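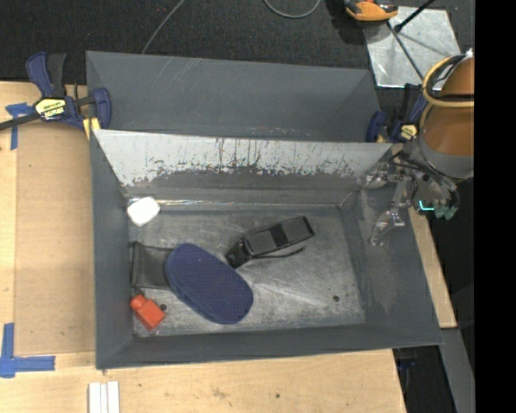

Bac gris à parois inclinées, en service, garni de petits articles. Un second bac est placé derrière.

Bac de tri à parois inclinées – série Toseck 200

Bac rectangulaire ouvert pour la dépose, le tri et la reprise manuelle de petits articles : étuis, pochettes, flacons, accessoires à sangle. Se pose directement sur une table ou un plan de travail, seul ou en rangée.

Description
Les quatre parois s'évasent vers le haut. Les articles tombés contre un bord restent accessibles à la main, y compris les pièces plates.

Caractéristiques
Référence : Toseck 200
Coloris : gris
Forme : rectangulaire, ouverte sur le dessus
Charge maximale admise : 13 kg, répartie
Conditionnement : par 2 ou par 5
Couvercle : non fourni, voir Pimberg

État de surface et usure
Le fond et les parois se marquent à l'usage. Rayures fines, traînées claires et zones blanchies sur les faces internes sont courantes sur un bac en service et n'entraînent pas de remplacement. Le bac est à retirer en cas de fissure, de bord coupant ou de déformation de la jonction entre paroi et fond. Les traces d'usure ne sont pas couvertes par la garantie.

Utilisation
Déposer les articles sans les empiler lorsque le contenu doit être identifié d'un coup d'œil. Les étuis volumineux se placent en premier, les petits flacons ensuite, bouchon fermé. Rabattre les sangles à l'intérieur du bac. Ne pas utiliser pour des liquides en vrac ni pour des denrées non emballées.

Nettoyage
Chiffon humide et détergent neutre. Éviter les tampons abrasifs et les solvants. Essuyer la jonction entre paroi et fond, où les résidus s'accumulent. Laisser sécher à l'air, bac retourné.

Accessoires compatibles
Couvercle plat Pimberg
Porte-étiquette Fuchs, à clipser sur le bord
Tapis de fond Pornex, découpé au format – recommandé pour les articles à surface fragile

Commande
Délai d'expédition : environ 5 jours ouvrés. Les accessoires sont expédiés séparément. Pour les commandes en quantité ou un marquage particulier, s'adresser à Reto Ruchti, service technique.

Fiche mise à jour le 2024-08-05.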